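Section 3: Opening the Case and Getting to Know the Board

Before you swap anything, spend a little time with the lid off and learn where things live.

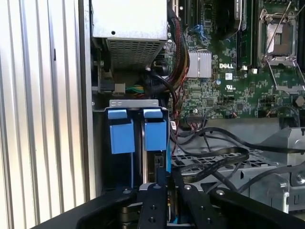

Roel Vanhove wants me to put the power warning first, ahead of everything, because he skipped down to the memory part in the last version of this guide and had the side off with the cord still in the wall. Fair enough, Roel. Pull the cord! Do it now, then come back.

I wrote this guide for the Clostum bench, where we take in old office desktops (Dells, mostly) and get them going again for people who need something to type on. If you're doing this at home on your own machine you'll be fine with it too, you'll just have to ignore me when I talk about our shelves and trays.

What you need

A Phillips screwdriver, medium size. A magnetic tip is nice for screws.
A wrist strap, clipped to bare metal on the case.
A small tray with compartments. I use the Otine ones with the snap lids, but a muffin tin is great.
Masking tape and a pen.
A flashlight or headlamp, even in a bright room. The space next to a power supply is always darker than you think it's going to be.
A can of air and a soft brush.

3.1 Getting in

1. Shut the computer down the normal way and switch off whatever it's plugged into.

2. Unplug the power cord, then everything else: monitor, keyboard, network, speakers. Put a bit of tape on anything you might mix up.

3. Hold the power button in for 9 seconds. The machine won't do anything, and it isn't supposed to. You're letting leftover charge drain off.

4. Lay the case on its side with the cover facing you. Put a towel underneath if you care about the table.

5. Release the cover. Some have a latch, some have thumbscrews, and a few have plain screws at the back. Try the latch before you start hunting for screws (I once took out four that had nothing to do with it).

6. Swing the panel open or lift it away, depending on your model. If it swings, let it go all the way to its natural stop and don't lean on it.

Caution: The inside edges of these cases can be sharp, especially around the drive bays. Go slowly when your hand is down deep. I have the scars and Hendrik Lambrechts has better ones.

7. Clip on your wrist strap, and touch bare metal before you touch any part of the board.

3.2 Finding your way around

Start with the power supply, which is the easy one. It's the silver metal box with the perforated grille, and fat bundles of cable come out of it. Everything else gets its electricity from there.

Caution: Never open the power supply itself. Not even if it's unplugged, not even if it rattles. It can hold a charge for a good long while, and there's nothing in there for you to fix. If it's bad, the whole box gets replaced.

Next, follow the big sleeved cables with your eyes. On the Dell I had open for this section, the red and black bundle curves down beside the board toward the drive area. Follow yours from one end to the other before you move it. I can't tell you how many times I've pushed a cable out of the way and then spent the evening wondering where it used to sit.

Now the green motherboard. Look for these:

The processor socket. It's square, with a metal frame and a little lever. With the lever up and the frame open it's ready to take a chip, and it's also at its most delicate.

The memory. Long thin modules standing in slots, often with a label on the side.

The chipset heatsink. Silver fins, and on this board it's right beside the DELL logo. The logo makes a good landmark when you're talking someone through a job over the phone, by the way. "Find the word Dell, now look next to it" works every time.

Colored plastic latches. If you see a bright blue one on the board, it's marking a slot, so check your model's own manual for which kind before you push on it.

Headers. Rows of small black connectors, some with very thin wires going to them. Leave those thin wires alone unless you have a reason to touch them. They pull out easily and they're a pain to get back in the right order.

Note: Take a picture with your phone before you unplug anything. Then take a second one from another angle.

3.3 If the processor socket is empty

A lot of the machines we get have already been picked over, and the processor is usually what's gone. (The next most popular thing is the hard drive, for good reasons.) An empty socket isn't the end of the world, but it changes what you do next.

1. Don't touch the inside of the socket. No fingers, no brush, no canned air straight into it. On many boards there are tiny contacts down there, and once they're bent you're in for a bad afternoon.

2. Bring your flashlight in low from one side and look across the contacts. They should make a neat, even pattern. If one patch catches the light differently, look closer.

3. If you have a plastic socket cover that fits, put it on. We keep spare ones in the drawer marked Humeo, which has had nothing from Humeo in it for years.

4. If you don't have a cover, close the frame gently and lower the lever without forcing it. If it resists, stop and see what's in the way.

5. Write "no CPU" on masking tape and stick it on the outside of the case. Please! Thijs Van Dijk tested three power buttons and a monitor on one of these before he thought to look inside.

6. Look up which processors the board accepts before you buy one. Fitting the socket isn't enough, the board also has to support that exact chip. You'll want the right cooler and fresh thermal paste as well.

Caution: Don't try to start the machine without a processor and cooler installed.

3.4 Cleaning while you're in there

I like to do this before any new parts go in. Take the case outside or near an open window if it's really dusty.

1. Cover an open processor socket first. See above, I mean it.

2. Brush loose dust off the flat surfaces, working away from the memory slots.

3. Use the air in short puffs, with the can upright. If you tip it, it can spit cold liquid.

4. Clear the power supply grille from the outside only. Hold back any fan you can reach so it doesn't spin up while you blow on it.

5. Go between the heatsink fins with the soft brush. Don't press down on the heatsink.

6. Check for screws that have wandered off. Tip the case a little and listen. Anything that rolls has to come out before the power goes back on.

3.5 Reseating the memory

This fixes more "dead" computers than anything else I do, so it's worth the few minutes even if you think the memory is fine.

1. Note which slots are filled. Write it down or check your phone picture.

2. Open the clips at the ends of the slot and lift the module straight up, holding it by its edges.

3. Read the label and write down the size and speed. If it says 800, for instance, get another 800 to go with it and save yourself some guessing. If the label is too worn to read, tape a question mark on it and move on.

4. Line up the notch with the bump in the slot. It only goes in one way.

5. Press down on both ends evenly until the clips close. It takes more push than you'd like, especially on a stiff board.

Note: If a module goes in crooked, take it all the way out and start over. Don't try to straighten it in place.

3.6 Closing up

1. Compare everything with your pictures. Check each plug you took off, and the ones near it too, since a sleeve or an elbow can loosen those.

2. Tuck the cables so nothing can touch a fan and nothing gets pinched by the cover.

3. Take your tools out of the case. Count your screws against the tray.

4. Close or refit the side panel until it clicks or sits flush. If it won't sit flat, there's a cable in the way nine times out of ten.

5. Fill in the tag (model, memory, what's missing, your initials) and tape it to the front. Ready machines go on the left-hand shelf, and anything waiting for parts goes on the Van Beek rack by the door, which holds 25 if you stack them nicely.

If you've still got no processor, stop here and leave the power cord off. Everybody else can go on to Section 4, where we plug it in and see what beeps.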